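From: Ha-neul Byun
To: Trelholm workshop list
Date: April 4, 2021
Subject: Re: Old switches and panel parts, what do we keep?

Hello everybody,

Thank you to Els for the long message. I am answering between the lines, because there are several questions in it and I do not want to forget one. Please excuse my English where it is stiff.

Els Hoekstra wrote:

> I went through the two drawers under the window at the end of March
> and I would like us to decide before we buy anything new. There are
> many push buttons, a few selector switches, some pilot lights, and
> the gray ON/OFF boxes that came from the old sawdust fans. Half of
> them have no paper. Does anyone remember which ones were tested?

I remember only for the part that I did myself. Last spring I tested the selector switches with the multimeter and I put the good ones back in the left drawer. The push buttons I did not test at all. Dae-han started with them, but I believe he stopped when the meter needed a new fuse. Dae-han, please correct me if this is wrong.

> My idea is that we keep one or two of each kind on the table for the
> beginners' evening and give the rest away.

I agree with the first half of this sentence. For the beginners it is very good to have the parts in the hand and to turn them over. On a drawing, a selector switch and a push button are almost the same small sign, and people nod, and then they cannot find the terminals. When they have turned the knob with their own fingers it stays in the head.

I would put out one pilot light with a green lens, one black selector, one of the gray boxes with the ON and OFF buttons, and the bell. The bell is maybe childish, but when the circuit is closed correctly everyone hears it, also the people at the back. Please let us keep the bell.
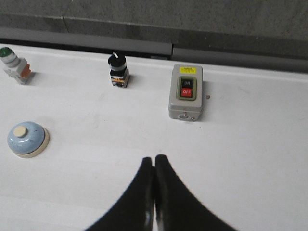
With giving away the rest I would wait a little. Contact blocks are often more useful than the heads they are attached to. We have had more than one push button with a broken cap and a perfectly good block behind it. If we give away the complete units, we give away our spare blocks too. I propose to take the blocks off first, test them, and put them in a separate box. It is an evening of work for two people and I can be one of them.

> Hilde found the Fomeck price list. A new selector with one contact is
> 1,550 and she thinks this is too much for something we can take out
> of a drawer.

Hilde is right, it is too much. But one question about this list: is it the price for the complete switch, or for the head only? In the Fluvico list these are two different lines, and I once ordered 40 heads without blocks for my former employer. It was not a good day for me. If the Fomeck price is also without the block, then our drawer is worth more than we think.

> Sebastião asks if we can sort them by voltage.

For the pilot lights, yes, and we should do it. A lamp for the wrong voltage either stays dark, and a beginner looks for an hour for a mistake in the wiring, or it is finished in one second. For the plain switches I would not sort by voltage. I would sort by the kind of contact, normally open and normally closed. Please do not trust the color of the block alone. We have parts from different makers and they do not all follow the same habit. Measure with the meter, then write NO or NC on a small piece of tape.

About the gray boxes: Els, you wrote that the covers are hard to close. There is a small sheet of rubber inside some of them which moves when you take off the cover, and then the screws do not catch. Push it back flat with a pencil before you close. Before they go to any real machine I would like Sebastião to look at each one, he has the training for this and I do not. For the exercise table we use only the low voltage supply, so there it is fine.

> And where should all of it live? The drawers are full.

There is the shelf number 37 in the corridor, which has only empty Buzatu boxes on it. I asked Hilde and she says the boxes can go. They have small compartments and would be good for the contact blocks, so perhaps keep four or five of them. The key for the corridor is on the hook, with the label 507.

One more small thing. When you put switches away, please turn the selector knobs all to the same position. It is not important for the electricity, but then I can see at once if one is loose or has lost its end stop.

If there is no objection I will begin with the left drawer next week. I will write the results in the blue notebook and afterwards send a list here, so that those who cannot come also know what we have. Dae-han, do you still have the good small screwdriver? The one in the tray has a damaged tip, and I do not want to ruin the terminal screws with it.

With kind regards,
Ha-neul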